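Learning to sleep again

I gave up coffee after lunch on 14th April. Before that I was on nearly 300 mg of caffeine a day and lying awake until two. Rocío Ochoa told me to try it for a month – she had done the same and slept fine by week three.

The first days were dull. I had a headache, went to bed at ten and read 43 pages of a book I didn't like.

By June I was sleeping through most nights. I still wake up early if the room is too warm, so the window stays open.

White tabletop, gray walls on three sides.

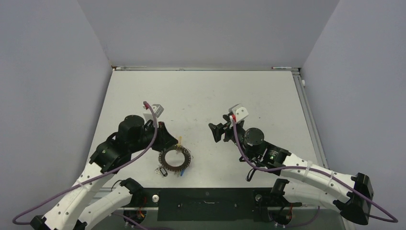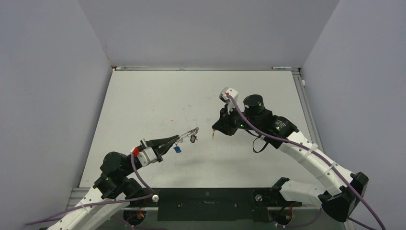 What I drink now

Mint tea, mostly. Sometimes hot water with lemon – it costs nothing and keeps my hands busy.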